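Handance Student Guide
Section 4: Recording the microwave task

Read section 3 (charging and pairing) first. Two students are needed per session: one operator at the table and one person at the laptop running Plumano.

4.1 Before you start

1. Set the microwave on the table and check that the door can swing fully open. Leave it unplugged.
2. Put the bowl to the right of the microwave.
3. Sit down, then pick up the grippers. The one marked L goes in the left hand.
4. Let both cables hang toward your lap. Do not wrap them around your wrists.
5. Hold the grippers out over the table, pointing forward, and wait for the laptop person to say "ready."

Note: The marker cubes must stay clean. Fingerprints are fine, but tape residue is not. Spare marker sheets are in the Grovik box.

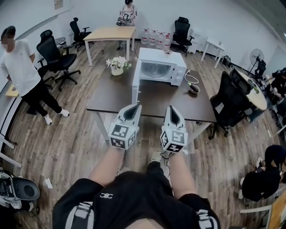 4.2 Recording

6. The laptop person presses Start. Wait for the beep.
7. Open the door with the left gripper. Place the bowl on the turntable with the right, then close the door.
8. Return to the start position and hold still until the second beep.
9. Reset the table and repeat. A full set is 220 takes, shared among the whole club. Stop for a break whenever your hands get tired.

Caution: Do not pull down on the open door or rest a gripper on it. The hinge is weak.

Caution: If a cable catches, stop and say so. Do not tug it free.

4.3 Saving

10. Name the folder with your initials and the take numbers.
11. Delete any take shorter than 300 frames.
12. Copy the folder to the Aebischer drive before you close Plumano. Unsaved takes are lost when the program closes.

If error 2583 appears, one of the cubes is not being tracked. Turn it back toward the camera and restart the take. For any other error, write down the number and tell Rahel Oberholzer or Rupert Imhof.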